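Home Manuals Villo Hand Gripper Section 5 Downloads Support

5. Slipping and Dropped Utensils 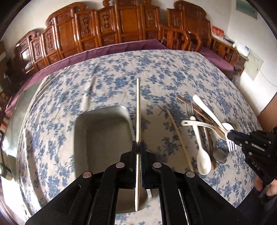 This section covers loss of grip on thin, rigid items: chopsticks, fork handles, narrow spoon handles. It applies to the Villo hand-held gripper with ridged finger pads. For items that drop during the first session after a pad change, see Section 3 before continuing.

CAUTION: Keep the free hand clear of the linkages when the jaws are moving. The pivot points can pinch skin.

CAUTION: Stop work if one jaw lags behind the other. Continued use bends the linkage and the damage is not repairable on site.

5.1 Symptoms

Fault A – The item rotates between the pads while the jaws stay closed.
Fault B – The item slides down through the pads when lifted.
Fault C – The jaws open slightly with the trigger fully pulled.

Faults A and B usually come from the pads. Fault C comes from the pivots or the return spring and must be handled under 5.3.

5.2 Pad check

1. Release the trigger and lock it open.
2. Wipe both pads with a dry, lint-free cloth. Do not use oil or furniture polish.
3. Look along the ridges. Replace both pads if any ridge is worn flat. Do not replace one pad alone.
4. Press each pad at its edges. A pad that lifts from its finger must be reseated.
5. Unlock the trigger, close the jaws on a wooden chopstick, and hold it upright for 50 seconds.

If the chopstick tilts or drops, repeat from step 1 with new pads. If it drops again, go to 5.3.

NOTE: Lacquered chopsticks slip sooner than plain wood. Use plain wood for the test.

5.3 Pivot check

1. Remove the gripper from service and tag it.
2. Move each arm by hand through its full travel. It should move freely with no side play.
3. Check that every pivot pin sits level with the linkage. A raised pin is a failed pin.
4. Return the unit to Dradovura if any pin is raised or loose. Do not tap it back in.

Surface scratches on the arms do not affect operation. Cracks do.

5.4 Service interval

Replace the pads every 3,000 closures, or sooner if Fault A appears. Log the replacement in the unit record.

Section last revised 23 May 2021

Was this section useful? 5 comments Share

Related sections
Replacing Finger Pads
Trigger Lock and Return Spring
Tiltgate Wrist Mount: Fitting and Removal
Returning a Unit for Repair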